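**Hamomgate hand unit: progress report to Ollden, December**

Prepared by Dwynwen Hopkin

The unit spent most of this period on the garment steaming task. We logged 1447 runs, of which 548 were done after the finger change described below. The remaining work is upkeep and one open fault.

Vendula Vávra replaced both finger pads and retightened the side arm bolts. The old pads had worn smooth at the tips and let thin fabric slip. The blue ribbed pads hold satin-type cloth better, but the left finger still sits slightly inward at rest. Steaming is done with a black handheld steamer in the left hand while the gripper works the cloth from the other side.

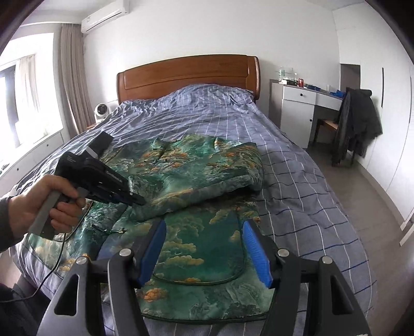
Steam is the main concern for the camera and the finger joints. We now wipe the lens every 15 runs and check the joints for play at the end of each session. Full cleaning is set at 300 runs. Two sessions were lost to a fogged lens before we adopted this schedule.

The open fault is a short delay when the fingers close. Zornbridge has sent a replacement cable, and Vendula will fit it next. If the delay remains, the trigger board goes back to Pešek for testing.

Spending is within the approved budget. We request one more set of pads.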